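Enham Center Adds Suturing Block to Surgical Skills Course

September 2024

The Enham training center has added a block on robot-assisted suturing to its surgical skills course. It opens to residents in November and covers needle handling, thread control and knot tying on tissue.

Shagufta Kakakhel, who leads the course, said thread control takes up the largest share of the hours. A long suture tends to loop across the field, and trainees learn to keep track of the free end while both instruments work close to the wound. 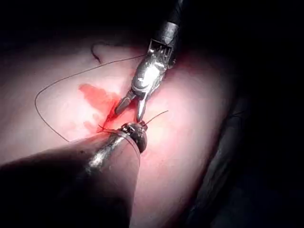
Each resident must log 300 needle passes before the first assessment. Passes are scored on entry angle, bite depth and the force placed on the tissue edge. Raimonds Žukauskas and Zane Sakalauskas wrote the scoring sheet, which was tested on nearly 200 recorded passes last spring.

The second half of the block deals with handing the curved needle from one set of jaws to the other in a small working space. Trainees are marked down for gripping the needle at the tip. 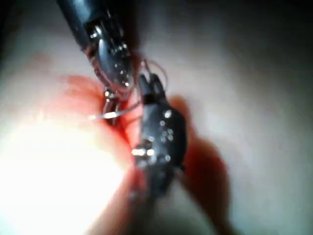 Bleeding at the site is treated as part of the task. Residents are expected to keep the needle in view and place the next stitch without pulling on the last one.

Applications go to Kianoush Heydari at the course office. Residents who completed the earlier laparoscopic block may skip the first two sessions.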